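Kornar Canteen Hire - your questions

How do I book?
Ring the office or ask for Marichka Stasiv at the Vodier depot. We need your date, the number of meals and a delivery address.

What is the smallest order?
One crate, which covers eight place settings. The largest set we send out is for 300.

Do I have to wash up?
No. Scrape the plates and put everything back in the crates - we do the rest.

What if something gets broken?
Tell the driver at collection. We charge for plates and glasses but not for teaspoons.

Do you hire out trays?
Yes, in several sizes. Please order them with the crockery.
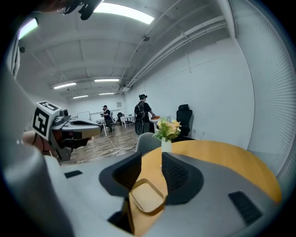
Small beige tray with raised rim.

Can I collect my order myself?
Yes, from 8 in the morning. Bring your booking number.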